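Piloneo 桌面木蜡油 522号 浅木色专用
1,000毫升 铁罐装 哑光

库存：有货
容量：1,000毫升
色号：522（带一点点白，用来压黄）
光泽：哑光
适用：室内桌面、台面、搁板、柜子外侧
不适用：户外、地板、浴室里长期泡水的地方、已经刷了清漆又没打磨掉的木头
每层可擦拭间隔：大约90分钟
可以轻放东西：9小时以后
配套：Gundura 白色擦拭垫、Preda 木器皂（都要另外买）

先说这罐东西是给谁用的

我卖木器保养的东西卖了好多年，店里问得最多的问题一直没变过：“我的桌子买回来明明是浅浅的，很好看，怎么上完油就黄了？”真的，每个星期都有人问，有人发照片过来，隔着屏幕我都能感觉到他快哭了。

浅色木头就是这么回事。普通的油一擦上去，木头颜色会一下子深一截，跟你用湿抹布擦过一遍的样子差不多。深色木头这样挺好看的，胡桃木上油那一下我到现在看了还是会“哇”一声。可是枫木、白蜡木、桦木、浅色的橡木，还有很多人家里那种松木桌子，本来买的就是那个清清淡淡的感觉，上完油变成蜂蜜色，心里肯定别扭。

522号就是为这个准备的。里面加了一点点白色颜料，量很少，擦开以后看不出“白”，只是把油带出来的那层黄给压回去。我自己的工作桌、餐桌，还有我妈家的切菜台旁边那块搁板，用的都是它。我妈本来不信，她觉得木头擦点菜油就行了（妈，菜油会发粘的！），后来她自己打电话来问我要第二罐。

如果你喜欢木头越用越黄、越用越油润，那这罐你别买，买同系列的无色款就行，价格还便宜一点。

它是怎么来的

Piloneo 这个牌子很小，作坊在 Plelletstead，配方是 Florian Imhof 调的。我头一次跟他打交道是写信去抱怨，因为他们早先那版浅木色的盖子特别难开，我拿螺丝刀撬，把罐口撬变形了，后面怎么都盖不严，半罐油结了皮。他回信回得很长，先道歉，然后用了整整一页讲颜料沉底的问题，讲得我头昏，但是我觉得这个人是真的喜欢油。之后我就开始进他们家的货了。

现在的罐子换过盖子，中间有一圈槽，用硬币一转就松。他后来还试过一版更白的，寄了小样给我，我刷在一块白蜡木边角料上，像刷了稀释的墙漆，木纹都糊了。我老实告诉他不好看，他说他也觉得，就没有做下去。所以你们不用问有没有更白的色号，没有。

上手之前，木头要处理到什么程度

这一段请一定看完，九成的翻车都在这里。

新的、没处理过的木头最简单。用中等粗细的砂纸顺着木纹磨一遍，再换细一点的磨一遍，停。不要再往细里磨了！我知道越磨越滑，手感很爽，会上瘾，可是磨得太细，木头表面就像抛光过一样，油吃不进去，522里的那点颜料也没地方待，最后一擦全擦走了。等于白干。

磨完把粉尘弄干净。吸尘器先过一遍，再用微微潮的布擦一遍，晾干。有的木头潮过以后会起毛，摸起来扎扎的，用刚才那张细砂纸轻轻带一下就没了，别使劲。

旧桌子就要看原来上的是什么。滴一滴水在桌面上，去倒杯茶，回来看。水还是圆圆的一颗，说明上面有东西封着，多半是漆，得磨到露出木头。水慢慢渗下去，留一个深色印子，那原来多半是油或者什么都没有，轻轻磨一遍就可以上了。水珠半塌不塌的那种最麻烦，一般是旧蜡，先用 Preda 木器皂洗一遍，晾一夜，再滴一次看看。

还有人问贴皮的桌面能不能用。可以是可以，但是木皮很薄，打磨的时候千万不要用机器，手拿砂纸轻轻带几下就好。桌子边角最容易磨穿，我自己就磨穿过一张边柜，露出底下灰扑扑的板子，现在那个角上常年放着一盆绿萝。塑料贴面的，就是那种印了木纹的，不行，油没地方去，只会粘在上面招灰。

怎么上

先摇，再搅。颜料会沉底，光摇是不够的，打开以后拿根扁棍子从罐底往上翻，翻到棍子上没有一块一块的白色为止。用到一半的时候再翻一次。我见过有人整张桌子刷完了才想起来没搅，前半张黄，后半张白，中间过渡得还挺自然，可是他不想要。

倒一小摊在桌面上，真的一小摊就够了，用 Gundura 的白色垫子打圈推开，最后顺着木纹拉几下收尾。这个油很省，宁可少，不要多。推开以后看起来像是快不够了，那个量就对了。

然后等一会儿，喝口水，用干净的棉布把表面多余的全部擦掉。全部！擦到手摸上去没有油的感觉，布拖过去不涩。没吃进去的油留在表面会变成一层黏黏的膜，过几天你的手臂往桌上一放，抬起来会“啵”的一声。旧T恤就很好用，毛巾不行，掉毛。

大桌子别一口气全涂完再回头擦，前面的会开始收，擦不动。分成几块来，涂一块擦一块，接缝的地方稍微叠过去一点。如果是拼板，就顺着一条一条的板子走，接缝刚好藏在拼缝里，完全看不见。

等大约90分钟，摸着不粘了，第二层照样来一遍，比第一层还要薄。两层就够用了。餐桌或者天天放杯子的桌子我会加第三层，书桌我就懒得加了。
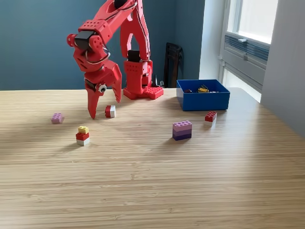

浅色木桌面

正反面都要上，尤其是大板。只上一面的话，两面吸潮的速度不一样，过一个梅雨季节，板子就给你翘起来。底面不用那么讲究，一层，擦干净，完事。先做底面再翻过来做正面，这样正面不用压着。腿和横档顺手带一下就好，木头的断面（就是看得到年轮的那一头）吃油特别凶，多喂它一次，不然颜色会显得干巴巴的。

上完以后

过了9小时可以轻轻放东西，电脑啊书啊都行，别拖着走。热锅热杯子、湿毛巾这些，请再忍一个星期。油在木头里要慢慢变硬，表面摸着干和里面真的干是两回事。天冷的时候会更慢，十月以后要是家里还没来暖气，所有的等待时间都放宽一些，窗户开一条缝，有空气走动就干得快。

我自己是喜欢晚上八点左右上最后一层，把门一关去睡觉，早上起来刚刚好，也没有人会把杯子放上去。家里有猫的要注意，猫非常喜欢在这种时候走过去看一看。我有一张小凳子上面永远留着四个梅花印，擦也擦不掉，现在倒是有点舍不得磨。

擦过油的布，这个要严肃一点讲

沾了油的布不要揉成一团丢进垃圾桶。干性油在布里变干的时候会发热，揉在一起热散不出去，是会自己烧起来的。这不是吓唬你，罐子上也印了。布用完摊开，平铺晾在室外不燃的地方，晾到硬邦邦的再丢；或者泡到一个装满水的铁罐里盖好。垫子也一样处理。请一定照做。

平时怎么照顾

平常用微微潮的布擦就行，别用厨房去油剂，那东西连木头里的油一起去了，擦几次桌面就发白发干。油腻的地方用 Preda 木器皂，一小勺兑一盆温水，布拧干，擦完再拿干布过一遍。

水杯印是大家最怕的。刚留下的浅印子，放一晚上常常自己就退了，先别动手。第二天还在，就用垫子沾一点点522，在印子上打圈，慢慢往外晕开，擦干净。油面比漆面好的地方就在这里，坏一小块补一小块，不用整张重来。漆面要是花了一块，你补上去，补丁永远在那里瞪着你。

铁锈印、墨水印就没有这么好说话了。黑色的印子是铁跟木头里的单宁起了反应，橡木特别明显，放一个湿的铁罐子一夜就能出一个圈。这个只能磨掉重上。所以铁罐装的油，对，包括这一罐，请不要直接搁在刚打磨好的橡木上，垫张硬纸。这个错我犯过两次。

多久补一次油？看桌子怎么用。滴水测试随时都可以做，水珠不圆了就该补了。我的餐桌靠近椅子那一圈总是先干，因为手臂一直在蹭，我就只补那一圈，补完整张看起来还是一样的。

颜色在不同木头上的样子

枫木：几乎跟没上一样，稍微润一点。最省心的一种，就是容易有打磨的痕迹，灯从侧面照过来检查一遍再上油。

白蜡木：木纹粗，颜料会稍微停在纹路里，看上去有一丝丝灰白的线条，我个人最爱这个效果。不喜欢的话，收尾的时候多擦几下，会淡很多。

浅色橡木：会比原木深一点点，但不会变橙。第一层下去先别慌，干了会退回来一些。

桦木：跟枫木差不多，偶尔会有一块一块吃油不匀的地方，第一层上薄，第二层就平了。

松木：松木自己晒太阳也会变黄，522能让它慢下来，挡是挡不住的。节疤那里不怎么吃油，要擦得特别干净，不然节疤上会亮一圈。

榉木：本来就带粉，上完还是带粉，没有魔法。

胡桃木、樱桃木这些深色的请不要用这个色号！颜料会停在毛孔里，看起来像落了一层灰。有位客人不听劝，用在胡桃木上，回来跟我说像桌子没擦过，我只能陪他叹气。

拿不准就先试。桌子底下、抽屉背面、边角料，都可以，按完整的步骤上两层，放一夜白天看。晚上的暖光灯下什么都是黄的，我遇到过客人半夜发消息说颜色不对，第二天早上又发一条说好了，没事了。

跟店里其他几种怎么选

这是我自己的看法，你可以不同意。

Piloneo 无色款，手感跟522一模一样，只是颜色会深会暖。深色木头、老家具，选它。

水性清漆，浅色木头上也不黄，比油更耐水，小孩子天天泼牛奶的桌子其实更合适。就是摸起来隔了一层，花了也不好补。我不卖清漆，隔壁街的油漆店有，老板人不错，你报我店名也没有折扣。

纯蜡膏，闻起来很香，上起来很快，可是挡不住热水杯。放装饰品的柜子可以，吃饭的桌子就别了。

纯亚麻籽油，便宜，但是干得慢到让人怀疑人生，而且最黄。做工具手柄很好，我的凿子柄全是它。

一罐能用多少

老有人让我报一个精确的数，我真报不出来，木头吃油的胃口差太多了。我能说的是，一张普通的六人餐桌，正反面连腿，两层上完，罐子里还剩不少，够你后面补很多次。小书桌就更不用说了。要是你只想做一块搁板，先来问我有没有小样，有时候 Plelletstead 那边会寄一些过来，我会随单送，送完就没有。

剩下的怎么存

罐口擦干净再盖，不然下次会粘住，又要拿螺丝刀，又回到我当年那个故事。盖好以后倒过来放一会儿再正回去，油会把缝封住。放阴凉的地方，别冻着。罐子里油少空气多的时候最容易结皮，可以换到小一点的玻璃瓶里装满。真结了皮也不要紧，把皮整张挑出来，底下的油搅匀还能用，别把皮搅碎就行，碎了要用丝袜过滤，很烦。

常被问到的几件事

有味道吗？有，前两天比较明显，像坚果加一点松节油。通风的话一个星期左右就闻不太到了。对气味敏感的，别放在卧室里做。

能用来做砧板吗？我不建议。整天又切又洗，表面留不住，砧板用专门的砧板油就好。

刷了以后还能再上别的牌子的油吗？一般可以，轻轻磨一下再上。反过来，别家的油上面盖522，也要先磨，然后试一小块。

用刷子行不行？行，就是会上得太厚，后面擦得累。凹凸多的地方，比如雕花和桌腿的转角，我会用小刷子带进去，平面还是垫子好使。

用滚筒呢？我试过。会起小泡泡，干了以后像橘子皮。不要。

桌面上有裂缝，油能填住吗？填不住。细的裂缝随它去，宽的先补好再上油，补料的颜色要挑浅的，522盖不住深色的腻子。

上完觉得太白了，怎么办？多半是没擦够。在还没硬透之前，用一点无色款打圈擦一遍，能带走一部分。已经干透了，就用白垫子干磨几下，再补一层无色的。

上完还是觉得黄？看看是不是没搅匀。如果搅匀了，那可能是木头本身的底色，再加一层会稍微好一点，再往后加就没有用了。

桌子刚上完第一层，客人突然要来吃饭，怎么办？真有人这么问过，我当时笑了很久。先擦到完全不粘手，铺一块透气的棉布，别铺塑料布，菜盘底下全部加隔热垫，吃完马上掀掉。第二天再上第二层。听说那天吃的是火锅，桌子居然没事，不过我不敢给你打包票。

包装和寄送

铁罐外面套一层纸筒，盖子用夹子夹住，外面再一层泡沫。因为是油类，只能走陆运，会比普通包裹慢一点，别催我，催我也没有用。收到先看一眼盖子有没有鼓、罐身有没有瘪，轻微的凹痕不影响里面的油，漏了的话拍照给我，我补一罐。

开过的罐子不退。没开的可以退，运费一人一半。

不同批次的颜色会差那么一丝丝，单独看根本看不出来，同一张大桌子用两罐的话，请先把两罐倒在一个桶里混匀再上。下单的时候写一句“同批”，我会去翻罐底的批号给你配。

配套的东西要不要买

Gundura 的白色垫子，我建议买一片，剪成小块用，一张桌子用不完。千万别拿绿色的那种洗碗用的来代替，太粗，会划出印子，还会掉绿色的渣，浅色木头上一清二楚。

Preda 的木器皂，家里只有一张小桌子的话可以先不买，用温水就能对付很久。有大餐桌或者木头台面的，买一瓶，能用很长时间。闻起来有点像旧书店，我喜欢，我先生不喜欢。

手套自己准备就行，薄的丁腈手套最好用。油沾到手上也不要紧，用肥皂多洗两次，指甲缝里那点白色会待上两天。

还有什么没写到的，直接在页面下面留言，或者把你家桌子的照片发过来，白天拍、别开闪光灯、旁边放一张白纸，我看颜色会准一些。我一般晚上回消息，白天手上都是油。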